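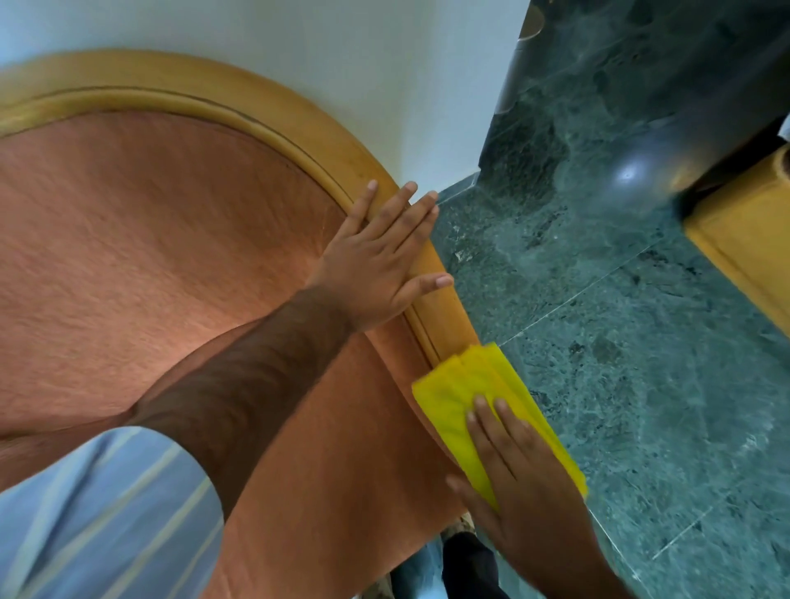 *Wiping down the arched back of one of the orange chairs, where the wood meets the fabric.*

**Hurby Room Chairs: progress report to the Khondokar Fund**
September 6, 2025

## Where things stand

The grant was $3000, for the cleaning, repair and return to use of the 193 chairs that came to Liledum Hall when the Tumon Hotel closed its dining room. You asked for a report at the point where 100 chairs were finished. We have reached it, a little behind the date in the application, which was written by someone (me) who had at that time cleaned one chair, on a good day, with the radio on.

The finished chairs are in the Hurby Room and are being sat on. The rest are stacked in the back corridor, where they have become a feature of the building. People now give directions by them.

## What a finished chair means

The application said "restored," and your reply asked, reasonably, what that covered. We have settled on the following for every chair:

- vacuumed, front and back, with the soft brush
- wood wiped with a damp cloth and a little mild soap, then gone over again with a clean one
- joints checked by sitting down and leaning back with moderate courage
- loose joints glued and clamped overnight
- fabric spot-cleaned and brushed
- a number chalked under the seat, and a line in the notebook

Refinishing is not on the list. The honey color of the wood has held up well, and once the grime is off most of the frames need nothing else. We did try furniture polish on one early chair. It looked splendid and left a mark on a visitor's white jacket, and polish has been retired from the program.

## The groove

I had budgeted for glue, cloths and fabric cleaner. I had not budgeted for the groove.

A thin groove runs along the molding of the backrest, all the way around the arch, and hotel dining appears to have gone into it for years. A cloth wiped briskly over the top does very little. What works is a cloth folded into several layers and pushed slowly along the curve, with the other hand flat on the frame so the chair doesn't wander off across the floor. Then you refold to a clean face and go back over it. The inner edge beside the upholstery gets the same treatment, only with less water, as a wet cloth will leave a tide line on the fabric that takes longer to get out than the dirt did.

We tried toothpicks (they snap), cotton swabs (they shed) and a toothbrush, which was excellent on the groove and flung gray water onto the upholstery beside it. The yellow cloths have won. They wash well, and they show the dirt, so there is no arguing about whether a chair is done.

## The fabric

The upholstery is a salmon orange that the minutes of our spring meeting describe as "confident." There was a suggestion that some of your money might go toward re-covering the chairs in gray. An upholsterer's quote for doing so ended the discussion in under a minute, and the orange has since been growing on us.

It has a soft nap that takes the mark of whatever touched it last. Brush it one way and it goes pale, brush it the other and it goes dark, and a chair left half and half looks as if it has a stain. Several chairs went back for a second cleaning on this account before we caught on. We now brush every back downward as the last step. Visitors undo it immediately by sitting down.

## Setbacks

Of the chairs worked on so far, 2 could not be saved. Both had split at the rear leg, and one had been mended before with what I believe was bathroom sealant. They have been taken apart for spares, and their back rails and seat screws have already gone into other chairs. Our target of 193 is therefore no longer possible, and I would be grateful if the fund could amend its records to whatever it considers fair.

We also lost the better part of a week to glue. The brand we ordered was out of stock, the substitute stayed tacky, and the clamps were tied up on the same few chairs for days. We went back to the original when it came in.

## Money

Most of the grant is unspent. Cloths and soap have cost very little, glue somewhat more, and the clamps were the largest purchase by a distance. We have kept back a sum for felt pads, which were missing from the original budget entirely. The Hurby Room floor was sanded last year, and the people who paid for that would like a word with us about scraping. Receipts are in the envelope sent with this report, apart from the one for the second batch of cloths, which went through the wash with the first batch.

We are not asking for more. We would like permission to move the line marked "fabric dye" over to "felt pads." The dye was for touching up worn patches, and a test under one seat produced a color best described as ham.

## Next

The remaining chairs are, I'm sorry to say, the worse ones. We took from the front of the stacks first, and the hotel had evidently put its favorites there. More of them wobble, and a number have candle wax on the backs, for which we are trying an iron and brown paper. Early results are decent on the wood and we haven't dared do the fabric.

Work carries on through September in the small kitchen off the corridor, one chair at a time, that being all the floor will take. The room is already booked for the fall supper, and the people running it have asked for every chair we can give them. They have also asked whether the tablecloths should match. I have told them to see the chairs first.

Prepared by the Liledum Hall furnishings group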